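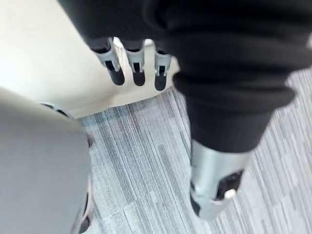 Gillbridge Residences maintains the walls and floors of its furnished units and shared rooms under a single set of rules, which apply equally at Latlow House and Zinchenko House. The questions answered on this page are those most often received by the Residence Office. They concern cream walls and carpeted floors of the kind shown on this page, where the wall is plain, with no fixtures on it. Residents of units with tile or sheet flooring should consult the separate page on hard floors.

Last revised Wednesday, October 2, 2019

Walls

May I hang pictures or shelves?
Pictures may be hung from the rail supplied in each living room. Nails, screws and adhesive hooks are not permitted on any painted wall. Shelves may be installed only by Gillbridge staff, following a written request to the Residence Office. Please allow 30 days for a decision.

May I repaint a room in another color?
No. All units are painted in the same cream finish, and residents may not apply paint, wallpaper or decals. This rule also covers the inside of closets.

How should I clean a mark on the wall?
Use a soft white cloth, lukewarm water and a small amount of mild dish soap. Wipe gently, then dry the area with a second cloth. Do not use scouring pads, bleach or solvent cleaners. If the mark remains after two attempts, stop and submit a repair request. Touch-up paint purchased in a store will not match the existing finish, and the cost of correcting it will be charged to the resident.

How close to the wall may furniture stand?
Leave a gap of at least 6 inches along exterior walls. Furniture may stand directly against interior walls, provided that chair backs and bed frames are fitted with felt pads. Pads may be collected from the Residence Office during business hours.

Carpet

How often must the carpet be vacuumed?
Once a week in living rooms and bedrooms. Particular attention should be given to the line where the carpet meets the wall, which a standard vacuum head does not reach well. A narrow attachment is stored with each building vacuum and must be returned with it.

May I use a rented steam cleaner?
Residents may not use steam or hot-water machines. Deep cleaning is scheduled by Gillbridge each June, and notices are posted in the lobby beforehand. Small items should be lifted from the floor before the cleaning crew arrives. The crew will move chairs and side tables but will not move beds, desks or electronics.

What should I do about a spill?
Blot the spill with a clean, dry cloth, working from the outer edge toward the center. Do not rub. Ink, paint, wax and candle dye should be left alone and reported the same day.

May I place a rug over the carpet?
Yes, if the rug has an uncoated woven backing. Rubber and foam backings are not permitted. Rugs must be removed before the annual cleaning.

Are dents left by furniture treated as damage?
Dents are considered ordinary wear. Burns, cuts and pulled seams are considered damage.

Moving out

How are walls and carpet assessed?
An inspector compares each room with the condition report signed at move-in. Residents may attend the inspection. Units in the Comau Wing, which measure 870 square feet, are inspected in one visit; larger units may require two.

What charges may apply?
The Residence Office holds the current schedule of charges and will provide a copy on request. Ordinary wear is not charged. Where a section of carpet must be replaced, its age is taken into account.

How may I dispute a charge?
Send a written statement to the Residence Office within 22 days of the date on the charge notice. Photographs may be enclosed. A reply will be sent by mail to the forwarding address on file.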